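Household Chores and Hand-Held Gripper Demonstrations: What Can Be Taught at Present

Student Project Report
Submitted by Marlene Baumgart and Henrik Gerlach
Project supervisor: Dr. Anneliese Kasten
December 7, 2025

Summary

This report examines whether a machine trained on human demonstrations can carry out ordinary household tidying. The work was limited to textiles: picking up garments and cloths, folding them once, and placing them in a set location. A total of 117 demonstrations were recorded with a hand-held gripper. A control policy trained on these recordings was then tested on a single-arm robot in the project laboratory. The policy completed the pick-up step in most trials and the fold in few of them. The authors conclude that single-item pick-up is close to practical use and that folding is not.

1. Background

Machines have washed and dried household laundry for decades. The steps between these machines are still done by hand. A shirt must be found, lifted, straightened, folded and put away, and its shape changes each time it is touched. Rigid objects such as cups and boxes keep their form, which allows a robot to plan a grasp from a stored model. No such model is of much help with a sock or a bedsheet.

Earlier student work in the department, carried out by Knut Steinbach under the project name Takness, dealt with sorting hard plastic parts on a shop-floor conveyor. That project reached a high rate of success with simple two-finger grasps. The present project, named Jenolden, asked how far the same type of grasp would carry over to soft goods in a home.

2. Method

Demonstrations were collected in furnished rooms and not in the laboratory, so that the recordings would include everyday backgrounds. The operator held the gripper, closed it on the item, and moved the item as required. Each demonstration covered one item and one task. Recordings in which the item was dropped were kept and marked as failures.

Three tasks were defined:

Task A. Lift one item from a flat surface and hold it clear.
Task B. Fold one item once and release it.
Task C. Move one folded item to a marked place.

The training set held 3058 short segments cut from the demonstrations. Training was done on a department computer over nearly 80 hours. The robot trials used a table covered with a plain cotton sheet, under fixed lighting, with items that had not been used in training.

3. Results

Task A gave the best results. The robot found the item and closed on it in the large majority of trials. Failures occurred mainly with thin fabric lying fully flat, where the fingers slid over the cloth without gathering it.

Task B was completed in only 9 trials. In the remainder, the policy often began the fold correctly and then let go too early, or pulled the whole item across the table. The policy had no reliable way to judge whether the layers were lined up.

Task C fell between the two. Items that were folded firmly arrived in good order. Items folded loosely opened during the move and had to be scored as failures, even where they reached the marked place.

4. Discussion

4.1 Grasping folded cloth

A folded item offers more material to the fingers than a single layer does, and the grasp is easier to make. The difficulty moves to what happens beyond the fingertips. The length of cloth outside the grasp is free to bend, sag or open, and a two-finger tool has no direct control over it. Human operators correct for this by slowing down or by resting the free end on a nearby surface. Such small corrections are present in the demonstrations, but the policy did not reproduce them consistently.

The yellow fingers of the hand-held tool hold a folded black cloth, with the far end of the cloth against a quilted bedspread. 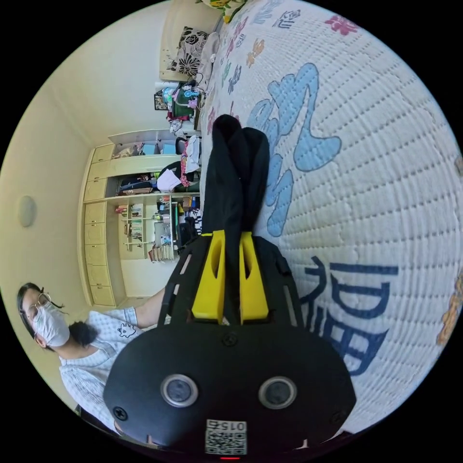
4.2 Limits of the study

The robot trials took place in one room and on one table. Results from a bed or a sofa may differ, as both surfaces give way under contact. Only one arm was used, while most people fold with two hands. The time taken per item was not measured and should be included in any later work.

5. Recommendations

The authors recommend that further work begin with Task C, where better placement may be gained by adding force sensing at the fingers. A second arm should be considered before more folding data are collected. A follow-up proposal will be presented to the department in January.

Acknowledgments

The authors thank Helmut Wunderlich for maintaining the laboratory arm and for his advice on the trial setup.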